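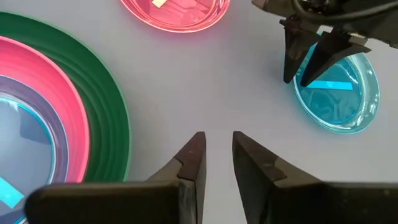 Robel Kahsay says the green one has to go on the outside every time and he doesn't see why we're still talking about it. Fine, Robel! I'm writing it down so we can both stop: green, then pink, then the purple-gray, then teal in the middle. Anything else and the stack ends up leaning, or the teal gets stuck halfway down and one of us has to knock it loose on the edge of the sink.

12 July 2020

Spent most of the session on dishes again. I know it sounds like a small thing to burn a page on, but the Sirkulance set has been driving me a bit nuts. We bought it because the colors are easy to tell apart (they are, mostly) and because the see-through ones look so nice when the light comes in. What I didn't think about was how much a see-through plate borrows from whatever is next to it. The pink bowl and the pink plates are nearly the same color to my eye once they're spread around, and I kept writing "pink" in the notes and then having no idea which one I meant. From now on it's "pink bowl", "front pink plate", "back pink plate". Dull but it works.

The little blocks are still turning up inside things. There was a cyan one in the middle of the nested stack and a pale yellowish-white flat piece in the pink bowl. I'd like to keep doing it that way, with one small thing per dish, and I'd like us to note the piece along with the dish it's in. Eyerusalem Beyene wants the pieces left out of the nested stack completely. She may be right. A cyan piece inside a teal ring is asking for trouble when you're looking quickly, so maybe we swap the cyan for the yellow one and put cyan in the pink.

Bill for the set was 431 including the shipping, and the order number on my slip ends in 2398 if anybody needs to chase Allitz for replacements. I asked them about a second green bowl and they've got none till October. 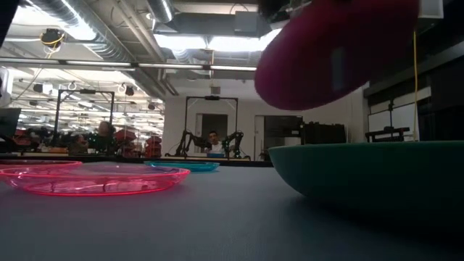
BENCH NOTES / LAYOUT

Spread out like this the dishes are much easier to live with. Green bowl off to the right with a good stretch of gray between it and the turquoise plate, pinks on the left, the purple dish behind the front one. The purple is the one I lose. It sits so low behind the pink rim that it's just a strip, and I walked right past it when I was putting things away. Next time purple comes forward or goes over to the right.

The turquoise and the front pink also want a bit more room – a hand's width would do. Hagos Kassa suggested tape marks on the table. I'm against tape (it leaves that gummy line) but I'll try a pencil dot.

Still to do:
– wash all of it, warm water only, no scrubby side
– try stacking the plates without the bowls
– find out if the Michiels dishes nest with these, I suspect they don't
– roughly 4000 words of old dish notes to sort through, ugh

Filed under: Tableware, Sorting & Stacking

More from this notebook
Shelf labels, second try
Michiels dishes: chips and scratches
What we keep in the Trevix drawer
Lids that don't match anything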